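Cookie notice: This site uses cookies to remember your reading preferences. Accept / Manage settings

Begoñe Mateos and Yulan Xie
November

4. Planning the Equipment Budget

When we first sat down to plan a two-arm tabletop station at Griltircombe, we made the mistake that I suspect many small labs make, and priced the arms first and everything else last. It felt so natural at the time! The arms are the exciting part, after all, and the quote from Balley ran to 119 line items, so we were well pleased with ourselves just for having read it to the end.

What we had left out was the humble stuff — the table, the bins, the spare fingertips, the screws and cables. Yulan kept a patient ledger of these small purchases, and by the close of the first budget period they had come to $2,602, against the $208 we had set aside. Most of that went to gripper parts, which we had planned to buy only when something broke. We now order them along with the arms, and Fatby was kind enough to put both on a single invoice.
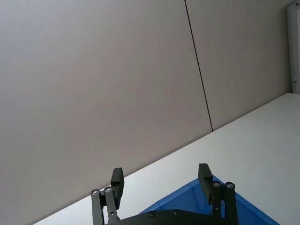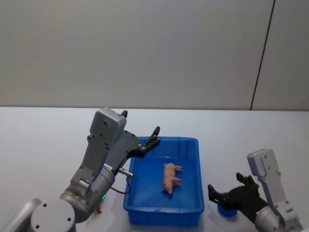
Figure 2. Station with blue bin and white tabletop: wrist view (top) and head-camera view with both arms (bottom).

The second lesson has to do with buying in pairs. A quote for one arm can't simply be doubled, as we learned when the shipping and mounting charges arrived, and it is well worth asking a supplier for a proper two-arm price from the very start. Yao gave us one that included the mounting hardware, and although we had already placed our order elsewhere by then, we used their layout of costs as the model for our own planning sheet (Table 3).

We would also gently encourage readers to settle on their bins and test objects early, and to buy more of each than seems sensible. They cost very little, but a bin that goes out of stock halfway through a project can mean measuring everything over again — and that time has to be paid for too. Our current sheet gives them a line of their own, reviewed every November with the spare parts.

Related items
Sharing one bench between 2 projects
A planning sheet for gripper spares
Notes on comparing supplier quotes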